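Unit 4: Heat Transfer by Radiation in Small Appliances
Reading time: 4 min

Scope. This unit covers radiant heating at short range, where the source is a resistance wire and the target is a thin, porous solid. Conduction through the support and natural convection in the gap are treated as corrections. Students should have the Stefan-Boltzmann relation and the definition of emissivity from Unit 3 at hand.

4.1 The source

A resistance wire carrying current dissipates power P = V²/R. At steady state this power leaves the wire by radiation and convection. Because the radiated part goes as the fourth power of absolute temperature, it dominates once the wire glows. A dull red wire already radiates mostly in the near and middle infrared, and only a small share of its output is visible. The color of the wire is therefore a poor guide to total power, though it is a fair guide to temperature.

Nickel-chromium alloy is the usual choice. Its resistivity changes little between room temperature and operating temperature, so the cold resistance can be used in a first estimate. It also forms an oxide layer that adheres well and has a high emissivity.

4.2 Geometry

For two parallel plates whose spacing is small compared with their width, the view factor approaches 1. A wire grid is not a plate, but with a reflector behind it the approximation is acceptable for hand calculation. Errors are largest at the edges of the target — the top edge in particular, where part of the field of view is the open room. 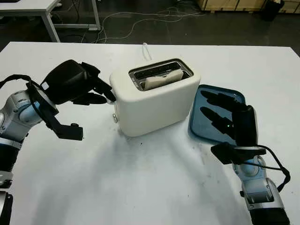
S. Karunaratne

An open slot also acts as a chimney. Air heated in the gap rises and is replaced from below, and the flow carries off energy that never reaches the target. In the Rurno worksheet this loss is entered as a fixed fraction of input power. That is adequate for the exercises here but should not be carried over to enclosed ovens, where the air is largely retained.

4.3 The target

Bread is a poor conductor with a high water content. Three stages are distinguished:

Stage A. The surface warms to near the boiling point of water. Most of the absorbed energy goes into sensible heat.

Stage B. Surface water evaporates. Temperature rises slowly while the dry layer thickens inward.

Stage C. The dry surface passes 140 °C and browning reactions become rapid. Emissivity and absorptivity both shift as the surface darkens, and the rate of heating increases.

The last point explains why the interval between brown and burnt is short. A darker surface absorbs more of the visible and near infrared output, so the process feeds itself until the source is switched off.

4.4 Timing

Simple appliances use a fixed timer, mechanical or electronic. A fixed timer takes no account of the starting temperature of the chamber, so a second batch run immediately after the first will come out darker at the same setting. The Enen method corrects for this by subtracting a term proportional to the residual chamber temperature. The correction is linear and breaks down for long runs.

4.5 Exercises

1. The Mindau bench heater has a cold resistance of 17 ohms and is supplied at 120 V. Find the input power. Neglect any change in resistance with temperature.

2. A surface at 386 K faces surroundings at 293 K. Taking an emissivity of 0.9, find the net radiative loss per square meter. State whether convection may be neglected, and give your grounds.

3. Find the wavelength of peak emission for a black body at 1100 K. Comment on the share of output that is visible.

4. Repeat exercise 1 with the supply voltage reduced by 20 percent. By what fraction does the power fall?

Show units at every step. Answers to exercises 1 and 4 should be given to two significant figures. Worksheets are due before the May review session.

Course office: Room 20, ground floor | © Department of Applied Heat | Back to top
Shares: 3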